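Data > Public Buildings > Acoustics > Stiviven Reading Room Sound Levels

Overview Files Documentation Changes Contact

Stiviven Reading Room Sound Levels

README and data card, second release

Summary

The Stiviven collection contains sound level measurements made in the public reading rooms of 11 library branches in southern Ontario. It was assembled to support comparative study of background noise in rooms used for quiet reading, group study and children's programming. The second release comprises 546 measurement sessions. Each session is a single period during which a calibrated meter was left running at a fixed position in a room open to the public.

The collection contains levels only. No audio was retained at any stage, and speech cannot be recovered from the files. Users seeking recordings for listening tests or source classification will need to look elsewhere.

Intended use

The measurements are suitable for describing typical daytime conditions, for comparing rooms of differing volume and finish, and for teaching the handling of logged acoustic data. They have been used internally to inform furniture placement and the scheduling of programmes at the Hsueh branch.

The measurements are not suitable for assessing compliance with occupational noise regulations. Meter positions were chosen to represent a seated reader and do not correspond to staff workstations. Service desks, workrooms and loading areas were outside the scope of the project.

Comparisons between individual branches should be made with care. Four of the branches occupy shared buildings, and the levels recorded there include sound from neighbouring tenants. The field shared_bldg identifies these sessions.

Contents

sessions.csv — one row per measurement session
levels.csv — logged levels, one row per minute
rooms.csv — room dimensions, finishes and furnishings
occupancy.csv — head counts taken by branch staff
calibration.csv — field calibration checks before and after each session
codes.txt — explanation of coded values
changes.txt — corrections made between releases

All files are encoded in UTF-8 with comma delimiters and a single header row. Missing values are left blank. Times are given in local clock time and follow the change to and from daylight time; the field utc_offset in sessions.csv should be applied before sessions are compared across the year.

Principal fields, sessions.csv

session_id: permanent identifier. Identifiers of withdrawn sessions are not reissued.
branch_code: two-letter code for the branch.
room_id: key to rooms.csv.
start_local, end_local: start and end of logging.
position: meter position within the room, as marked on the room plan.
hvac_state: fan setting reported by building operations, where known.
programme: yes where a scheduled programme took place in the room or in an adjoining room open to it.
flag: quality flag, described under Quality control.

Principal fields, levels.csv

session_id: key to sessions.csv.
minute: elapsed minutes from the start of the session.
laeq: A-weighted equivalent level over the minute, in decibels.
lceq: C-weighted equivalent level over the minute, in decibels.
la10, la90: A-weighted levels exceeded for ten and ninety per cent of the minute.

The C-weighted values were added in the second release at the request of users studying ventilation noise. They were computed from the original meter logs and no session was repeated for the purpose.

Collection procedure

Meters were supplied and calibrated by Gerklow. The same model was used throughout. Each meter was placed on a tripod with the microphone at the ear height of a seated adult and at least one metre from any wall, window or shelf end. Where a room was too narrow to permit this, the greatest available clearance was used and the position was marked N on the room plan.

Field staff checked calibration before and after every session. A session was repeated where the two checks differed by more than half a decibel. The original was then withdrawn, and only the repeat appears in the files.

Notices were posted at the entrance to each room for the duration of the session. The notices stated that sound levels were being logged, that no speech was being recorded, and that the branch manager could be asked to stop the meter. Seven sessions were ended early in response to such requests and are retained at their shortened length.

Most sessions began within an hour of opening. A smaller group, collected in July, began at 4 p.m. in order to represent the late afternoon in summer, when cooling equipment is under its heaviest load. These carry the value L in the field series.

Occupancy

Occupancy tallies are available for 233 sessions. Branch staff walked the room once every half hour and recorded the number of persons present, without reference to age or activity. Tallies were discontinued during school examination periods, at the request of the branches. The absence of a tally should not be read as indicating an empty room.

Quality control

Each session was reviewed by two readers working independently. Disagreements were referred to a third. The following flags are in use.

0: no concern noted.
1: brief disturbance at the meter, such as contact with the tripod. Affected minutes are blank.
2: construction or maintenance audible in the building for part of the session.
3: calibration drift within tolerance but larger than usual for that meter.
4: room finishes altered since the survey recorded in rooms.csv.

Flag 4 was introduced after the refurbishment of two branches. For these rooms, the original survey has been preserved under its own room_id and the later survey entered as a separate record. Users joining levels to finishes should use the room_id given in sessions.csv and should not attempt to match on branch and room name.

Room surveys

Dimensions were taken with a laser measure and rounded to the nearest ten centimetres. Ceiling height is recorded at its highest and lowest points. Surface finishes were coded by inspection, using a short list prepared for the project, and no laboratory absorption data are included.

Floor finish is coded C for carpet, R for resilient sheet or tile, W for wood and S for stone or ceramic. Grey carpet is the most common covering in the rooms surveyed. Colour is not coded. Underlay was recorded only where building drawings were available to confirm it. Furniture is classed as upholstered, partly upholstered or hard, according to the predominant seating. 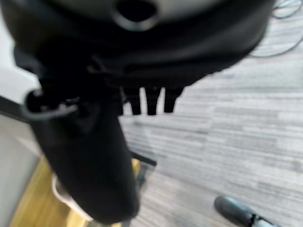
Yen-ting Yu considers the single code for carpet too coarse to be of much use, and has written to say that a thin tile bonded directly to concrete and a cut pile laid over felt should never share a letter. The same letter asks that underlay be reported as unknown where it has not been confirmed, as a blank in that column may be taken to mean that there is none. Both points are accepted. The third release will divide C into three codes and will enter U wherever underlay is unconfirmed. Existing analyses that rely on code C will remain reproducible from the archived second release.

Known limitations

The two smallest branches are under-represented, having only one reading room each and shorter opening hours. No weighting has been applied to correct for this.

Low-frequency sound from air handling units is captured only in summary form through the C-weighted level. One-third octave data were logged for part of the collection but were found to be inconsistently configured and have been withheld.

Field notes for almost 100 sessions contain remarks that could identify members of the public. The notes have been withheld in full. The corresponding measurements are unaffected and are included in the release.

Reverberation time was not measured. An estimate may be calculated from room volume and surface finish, but such estimates are sensitive to the quantity of books on open shelving, and this was not surveyed.

Reading the files

The files can be opened in any spreadsheet program, although levels.csv may exceed the row limit of older versions. A loader for the Zalley statistics package is provided in the folder tools. It joins sessions to rooms, applies the time offset and removes blank minutes. The loader does not remove flagged sessions — users must decide which flags are acceptable for their purpose and state the choice in any published work.

Decibel values must not be averaged arithmetically when an overall equivalent level is wanted. The loader includes a function for energy averaging, and the same calculation is set out in codes.txt for those working in other software.

Licence and citation

The collection may be copied, adapted and redistributed for any purpose provided that the source is acknowledged and changes are indicated. Branch names may be published. Users are asked not to present results in a form that ranks branches by noise level without also reporting room use and shared occupancy.

Please cite the collection by its full title and release number. Where individual sessions are discussed, the session_id should be given.

Corrections

Errors may be reported through the Contact page. Reports should include the file name, the session_id or room_id concerned, and the release in which the error was found. Corrections are gathered and issued with the next release, and each is entered in changes.txt with the former value beside the new one.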